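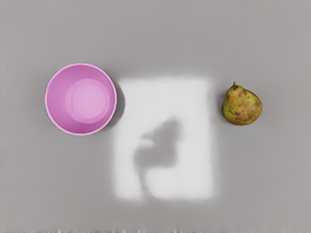

A pink bowl and a pear in a simulated tabletop task from the Caredum household chores trial.

CAREDUM SHARES FIRST RESULTS ON ROBOTS AND EVERYDAY CHORES

DRELTSIDE, May – Can a machine tidy up the kitchen yet? It is a question we hear at open days, at school visits and from just about every relative at every family dinner, and today Caredum is very pleased to offer a friendly, careful answer: some of it, some of the time, and we are getting there.

Over the spring our team in Dreltside put its chore software, Fudau, through 200 simulated attempts at one small job that most of us do without a thought, picking up a pear and setting it down in a bowl. Fudau finished the job in 80 percent of those attempts. We are proud of that number, and we also know that a kitchen helper who misses the bowl one time in five would not be asked back to many kitchens!

A pear is a wonderful teacher. It is wide at one end and narrow at the other, it likes to roll, and it bruises if you squeeze it. In simulation we can move the fruit, change the lighting and start over as often as we like without wasting any groceries, and every miss is saved so that the team can go back and study it in the morning.

The harder question is what happens in a real room. In a smaller round of tests on a real counter, Fudau was given 28 tries at the same job and took far longer over each one than a person would. Folding towels, loading a dishwasher and wiping up a spill are harder still, and we would ask our neighbors to be patient with anyone – ourselves included – who promises a machine that does all of it by next year.

Shop floors are a little closer. Our partner Boateng, which packs gift baskets and fruit boxes for stores across the region, will try Fudau at three packing stations this fall, working alongside the regular crew on the simpler boxes. The crew will decide which boxes count as simple, and we have already learned a great deal from listening to them talk about how fruit ought to be handled.

Caredum will post the full results on its website in August, with the missed attempts included, and will hold an open afternoon at the Dreltside workshop once the Boateng stations are up and running. Families are very welcome, and there will be plenty of pears to take home.

About Caredum
Caredum develops software for household and light packing work from its workshop in Dreltside. Press questions can be sent through the contact form on the company website.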